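burger shop, mostly set up

Quick one tonight, got a load of washing in the machine and about 200 emails I'm pretending not to see.

So the burger set. I've been going on about it since December and a couple of you asked what became of it. Short version: it's set up, it's good, I've spent far too much time on it for a toy. Long version follows, make a cuppa.

Bought it secondhand. The ad said "play food, most pieces, some racks" and the photo was a plastic tub with the lid on. Took a punt. Came home, tipped it out on the bench, and there were buns everywhere. No instructions. No box. Half the racks flat in a zip bag with the clips loose at the bottom. I lost one of the clips under the fridge the first arvo and had to fish it out with a ruler.

The racks are the best bit and I didn't even know I was buying them. Clear dividers, little slots, same idea as the shelf things at the chemist where the toothpaste slides forward. Red strip along the front to hold the lot together. Fiddly as anything to assemble. The dividers have to go in dead straight or the strip pops off and you start agian. I did the first one three times. Swore at it. Went to bed.

Anyway. Racks either side, tray in the middle, and you build along the tray. That's the whole system and it works.
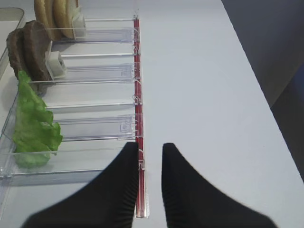
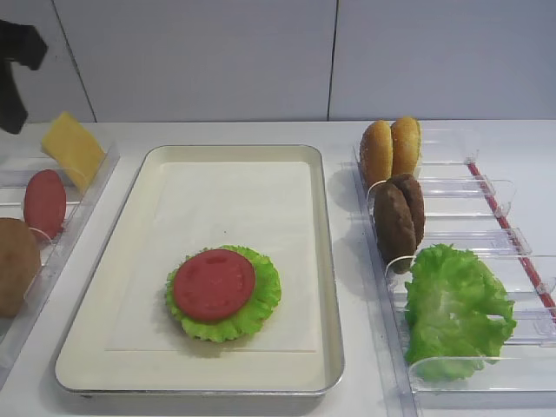
Buns and patties standing up in their slots in both of these.

Cluvport, 3/19/23

Things I've worked out, in no order.

Stand everything on its edge. I had the buns lying flat to begin with and they just become a pile. On edge you get two in a slot and you can grab one without the other coming along. Same with the patties, same with the cheese, which leans a bit but whatever, cheese is allowed to lean.

Lettuce does not stand up. Tried. It's all frills. It gets the big compartment and goes in as a heap and hangs over the side and I've made my peace with that. Real burger shops have it in a tub anyway.

Paper on the tray. Yes it needs paper. Without it the tray is just a tray. I cut mine from a roll of white Ilimex liner I had in the drawer for the cake tins, and it looks the part straight away. It slides a bit on the metal so maybe a dab of Blu Tack in the corners, haven't got round to it. The roll says 30 sheets, I reckon I get double that if I cut small.

Tray itself is from Güler, the homewares place on the main street in Stostbridge. It wasn't with the set. The one with the set was cracked and I binned it. This one has a raised rim so nothing rolls off onto the floor, and rounded corners, so no bruised hips when somebody carries it through the house at speed.

Build order. Big debate here. I'm a lettuce first person, then tomato straight on top of it. Been told this is wrong and the patty should go down first and the lettuce is for the top. Don't care. The lettuce makes a nice wide base and you get green all the way round the tomato, looks like the ones on the menu boards. The tomato never sits quite in the middle. Drives me a bit mad.

Tomatoes and cheese next to each other, buns next to patties. I tried it with all the salad stuff together on one side and you end up reaching across yourself the whole time. Moved it twice. Happy now.

What's missing: pickles. There is not one pickle in the whole tub and I've been through it properly. Onion too I think, unless the set never had it. If anyone has a spare bag of play food pickles in a cupboard, shout. I'd swap for sauce bottles, I have way too many sauce bottles. I looked online and someone wanted 600 for a complete one still sealed, which, no. It's a plastic burger.

Next job is a menu. Chalkboard probably, little one, prices in whole dollars to keep the adding up easy. And some kind of box for the money. And somewhere to put it all away, because at the moment it lives out on the bench and I'm making actual dinner in the bit that's left over next to the toaster.

Also need to give everything a proper wash, the lettuce collects dust like you wouldn't beleive. Warm water, old toothbrush, leave it on a tea towel. Will report back.

Washing machine's beeping. More soon, and I still owe you the pantry post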